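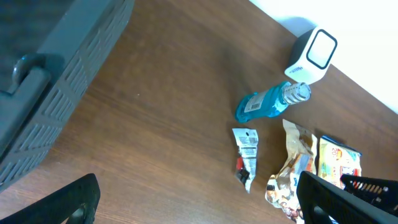
Jiline Two-Finger Gripper Kit, Classroom Edition

The kit fits the Hotar bench arm and is intended for school clubs and student sorting projects. It consists of a parallel gripper with black fingers, a wrist camera bracket and a cable set. The arm and camera are sold separately.

Contents
Fingers, angular profile: 2
Spare finger pads: 2
M3 hex key: 1
Camera bracket: 1

Maximum opening: 34 mm

Application note
Supplied by Violeta Gallardo and Taha Tazi, Wragg Robotics Club. The club's pick-and-place task uses everyday packages on a wooden tabletop, with a plastic basket as the target. Film wrappers are gripped across the narrow side at low force. Small boxes are lifted clear of the basket rim before the wrist is turned.

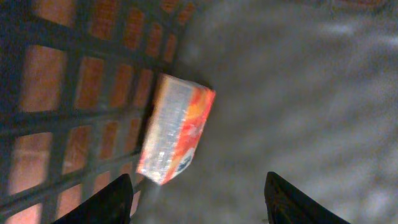

Release height is set in the Zovilent control software and should be checked again whenever the basket is changed. Allow 3 seconds between the open command and the retract move. Recalibrate the fingers after replacing pads.

Not compatible with the older Hotar wrist flange. Adapter plate ordered separately.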